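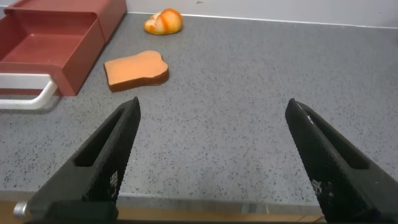
Do I need to have read the first Toraser book before this one?
The Salt Ledger is a complete story and can be read first, though a few references to the flood will mean more if you know the earlier novel.

The Salt Ledger
A Toraser Novel, book 2
Rellton Press
Paperback and ebook

When the harbour office at Perport burns down in May, junior clerk Nell Adebisi is the only person left who knows what was written in the tide books. Four families want the records put back together. One of them wants a page left out, and is prepared to pay for it. Nell has a good memory, an unpaid lodging bill and no idea that the ink she has been using for years was never ordinary ink.

Fantasy with a mystery plot. Some violence, no gore. Suitable for older teenagers and adults.

Details
Chapters: 71, most of them short
Extras: map of Perport harbour, list of families
Series order: The Drowned Stair, The Salt Ledger

The paperback has a matt cover and cream paper. The ebook has the same text and map – the map is easier to read on a tablet than on a phone.

Ebooks are sent by email once payment clears. Paperbacks go out by second class post, and signed copies can be requested in the order notes.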